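How to Run a Gripper Open Day in Your Own Workshop

We've now hosted two of these at Watmont, and I love them. Visitors get to hold the gripper themselves, and you should see how fast they get it! Last time we had 24 people through in one afternoon, which was a squeeze.

Before the doors open

1. Charge everything the night before. We used to do it in the morning and always regretted it.

2. Clear a walking route from the entrance to the work tables, and tape down any cable that crosses it.

3. Wipe the finger pads and check that both sides close evenly.

4. Pick one person to greet and one to demo. Ketill Skov does our demos, and he's great with shy visitors.

5. Let people wander first. Give them a few minutes to look around and chat, then pick up the gripper and walk over to the bench with it.

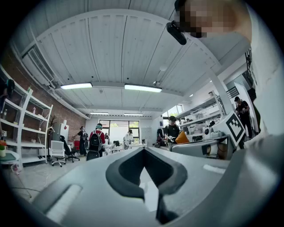
During the demo

6. Keep groups to 8 at most. Three is even better if you have the time.

7. Start with something soft and easy (we use a folded sock), then move on to cups and bottle caps.

8. Hand over the gripper early! Two minutes of talking is plenty.

9. Write down every question. Ours fill almost a whole notebook, and the next open day starts from that list.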